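Manutenção das garras de mão: almofadas, rebites e folga

Entrada de março. Continuo as notas sobre o par de garras de mão que uso para gravar demonstrações de preensão. Na anterior tratei da calibração da câmera; nesta fica o procedimento mecânico, que refiz por inteiro depois que a garra direita começou a fechar torta.

O sintoma apareceu num lote de 800 demonstrações. A Lejla Stoyanova, que revisa os dados, separou 40 em que o objeto girava entre os dedos no fim do fechamento. Todas eram da mesma garra. O primeiro palpite foi desgaste das almofadas, e estava errado, ou pelo menos incompleto. As almofadas tinham marcas, mas a causa principal era folga num dos braços de articulação, do lado da base.

Sequência que adotei:

Desligar o registro e soltar o cabo antes de mexer nos dedos. Se o cabo fica ligado, o codificador continua a contar e o zero fica deslocado.

Abrir a garra até o batente e segurar a base na morsa, com um pano entre os mordentes. Apertar o mínimo. A placa da base deforma com facilidade e depois não assenta bem.

Verificar os rebites, um por um, empurrando o braço de lado com o polegar. Qualquer estalo conta como folga. No meu caso foi o rebite interno do braço esquerdo, que troquei por outro do mesmo diâmetro. O Costel Radulović prefere parafuso com porca autotravante nesse ponto. Funciona, mas a cabeça fica alta e raspa na placa quando a garra fecha tudo.

Retirar as almofadas azuis. Limpar a cola com álcool isopropílico e esperar secar. Colar as novas com a borda inferior alinhada ao fim do dedo -- desalinhamento pequeno aqui vira rotação do objeto lá na frente.

Fechar em vazio 15 vezes e anotar a leitura do codificador a cada fechamento. Depois do reparo a leitura estabilizou em 1736 contagens. Antes ela variava de um ciclo para o outro, sempre para o mesmo lado.

Sobre a cola: testei fita dupla-face de espuma e voltei atrás. A espuma cede sob carga e introduz uma elasticidade que o modelo não tem como separar da deformação do objeto. Cola de contato em camada fina, e paciência.

Feito isso, passo para a verificação com objetos. Uso brinquedos de plástico e de borracha, porque cobrem formas que um cilindro de teste não cobre. O milho de duas partes é o mais útil: se os dedos fecham fora de paralelo, a emenda abre de um lado. A superfície é macia de propósito, uma colcha em vez da bancada, para que o objeto possa afundar um pouco e a aproximação não fique fácil demais.

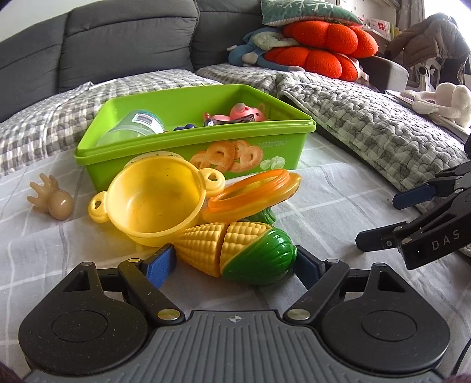
O critério de aceitação é simples. Fecho devagar sobre a peça, levanto, espero e devolvo ao mesmo lugar. Se a emenda continua fechada e a peça não gira, a garra volta ao uso. Se gira, volto aos rebites antes de culpar a cola. Repito com a outra garra, mesmo que ela não tenha sido aberta, para ter uma referência do mesmo dia.

A Doina Jurić perguntou se não seria melhor medir o paralelismo com um calibre de lâminas. Seria. Mas o calibre mede os dedos parados, e a folga só se mostra com carga. Acabo fazendo as duas coisas quando há tempo.

Falta resolver o codificador, que ainda perde o zero quando o cabo é puxado com força. Encomendei um conector com trava e vou trocar nas duas garras ao mesmo tempo.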